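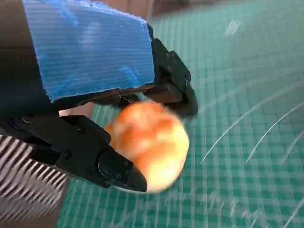 Sundis opens its snack table in February, and you're invited!

I'm Raed Azar, I run Sundis, and I've been itching to send this one out. Starting in February we're opening our tasting room on Khasawneh Street to anyone who wants to come in, sit down and eat something small with us. It's fruit and buns, mostly. That's pretty much the whole menu and I'm very happy with it.

We mailed 2,000 postcards to the neighborhood last fall asking what people like to eat at four in the afternoon. The answers were all over the place (one of you wants pickles, I see you), but fruit and a soft bun kept coming up, so we went with that. Grulidon is baking the buns for us, and each visit lasts 90 minutes, so bring a friend and take your time.
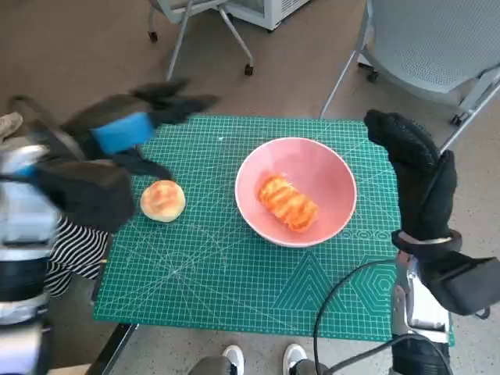 A round bun and a pink bowl with a white rim, on the green mat.

The bowls are for sale too! I picked the pink one myself and got teased for it, and I'd pick it again. Clitard is handling orders for us, with more than 3,000 bowls in the first batch, in pink and two other colors I'm still going back and forth on.

Visits are free through the end of the month. Call the shop or stop by any afternoon and ask for Raed.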